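Products > End-of-Arm and Hand-Held Tooling > Grippers > Pads and Wear Parts

Otberg HG Hand-Held Gripper – Felt Pad Set and Service Practice

Part number: 2869
Supplied by: Pralix
412 views | 17 shares | 3 comments

Overview

The Otberg HG is a two-finger parallel gripper for use in the hand. It is meant for teaching, grasp trials and checking part presentation before a cell is built. The fingers share their mounting pattern with the Otberg arm-mounted version, so a grasp worked out by hand can be repeated on the robot with the same contact faces.

Part 2869 is the replacement pad set for both versions. It contains four adhesive-backed black felt pads, enough for two complete changes, along with a cleaning wipe and a paper cutting template. Finger screws and threaded inserts are sold separately.

This page also carries the Pralix service practice for padded fingers. It is written for sites that share tools between operators or that have to show an auditor how soft contact parts are checked. It does not replace the risk assessment for the robot or the cell.

Where felt pads are suitable

Felt is suitable for light, dry parts with painted, coated or polished surfaces: trays, wire goods, boxed items, molded housings. It gives low marking and moderate grip. It compresses a little on first contact, which helps with thin wire and with edges that do not sit square to the finger.

Felt is not suitable for oily parts, for food contact, or for parts above 60 °C. It should not be used where loose fiber could enter the product. For those jobs, order the silicone or bare aluminum faces. Do not stack one pad on top of another to make up thickness. The upper pad will creep under side load, and the finger opening on the data plate will no longer be correct.

Inspection and replacement

The interval is 1000 grasp cycles or one working week, whichever comes first. Pads are replaced at 3000 cycles regardless of condition. Sites without a cycle counter should use the weekly check and replace the pads every month.

1. Put the tool in a safe state. On the arm-mounted version, stop the robot, isolate the gripper supply and release stored air. On the hand-held version, release the trigger and confirm that the fingers are fully open.

2. Clear the bench between and beneath the fingers. Remove any part from the grasp area before looking at the pads. Inspection with a part held is not accepted as a check.

3. Look along both inner faces under even light. Check the edges of each pad first. Fraying, lifting corners, scuffs and trapped dust normally start at the rim and work inward. Compare left with right, as uneven wear usually points to a grasp that is off center.

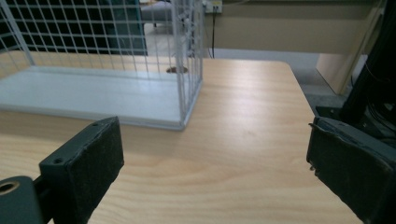

4. Grade the pads and record the result. Use the grades below. Record the worse pad of the pair, and change both pads together.

Grade A – Surface even, edges bonded all the way around. Continue in use.

Grade B – Surface fuzzy, edges beginning to fray or peel, scuff marks or dust at the rim. Continue in use for light parts only and check again at the start of each shift.

Grade C – Any corner lifted far enough to catch a fingernail, or finger material showing through. Remove from service.

5. Check the fasteners. Every screw should be seated at or below the surface it enters. A screw tip standing out from the side of a finger can catch wire mesh, cable or a glove, and should be corrected before the tool is used again. Check that threaded inserts in the mounting section are flush and do not turn by hand.

6. Strip and clean. Peel the old pad from the tip toward the base. Remove the remaining adhesive with a plastic scraper. Metal blades score the finger face, and the next pad will lift along the score. Wipe once with the supplied wipe and let the face dry.

7. Fit the new pad. Start at the tip, keep the pad square to the top face and press down along its length. Trim nothing after bonding. If the pad overhangs, remove it and cut a new one from the template.

8. Leave the tool for four hours before use. The adhesive will hold sooner than this but does not reach full shear strength.

Work area rules

The following apply to any bench where the HG is used or where an arm with padded fingers is being taught.

– Keep the approach path clear of hanging cables. Supply leads should drop behind the bench or pass through a grommet, never across the grasp area.
– Place baskets and trays flat on the surface with the whole base supported.
– Open mesh should be gripped on a frame wire or corner post. Gripping a single wire pulls felt out of the pad.
– Fixed posts and base plates on the bench are to be included in the reach check, including their cable runs.
– Keep the free hand outside the fingers at all times. The HG has low closing force, but it has no hand detection.
– Store the tool with the fingers open. Pads left closed take a set.

Standards and records

The practice above was drawn up with ISO 10218 and ISO/TS 15066 as background for arm-mounted use. Neither document gives a wear limit for felt pads. The grades and cycle limits are Pralix values, taken from bench tests on the Otberg fingers, and should be treated as maximums. A site may set shorter limits. Longer limits need a written justification held with the tool record.

Each tool record should hold the tool serial number, cycle count at inspection, grade, name of the inspector and the batch number from the pad envelope. Keep records for the life of the tool. A blank form is packed with each set and may be copied.

The Özkan cycle counter fits both versions and stores the count when the battery is changed. For sites using the Midetska tool log, pad sets can be entered as a wear part under their part number.

Specifications

Pad material: pressed synthetic felt, black
Thickness: 2 mm
Backing: acrylic adhesive, full face
Temperature range in use: 5 to 60 °C
Pads per set: 4
Replacement limit: 3000 cycles
Inspection interval: 1000 cycles or one week
Shelf life: 24 months, sealed, stored flat

Ordering

Pad sets ship in single envelopes or boxes of ten. Batches packed before March use the older template, which has no mark for the tip end. The pads are the same. Unused sets may be returned if the envelope is sealed.

Service practice prepared by Remzi Kırmızıgül, Pralix tooling support. Revised Apr 18, 2022.

Comments (3)

benchside_mk
Is grade B allowed on the arm version during unattended running? The text says light parts only, but a check at the start of each shift does not help much if the cell runs overnight.

Pralix Tooling Support
Grade B is not accepted for unattended running. Change the pads before the run. We will add a line to the next revision.

T. Halloran
We went to weekly checks after a lifted corner snagged on a wire basket and pulled it off the bench. Plastic scraper advice is correct. Two of our fingers were scored with a utility knife and the pads on those never last as long as the others. It would be useful to have the template as a printable file, the paper one gets lost.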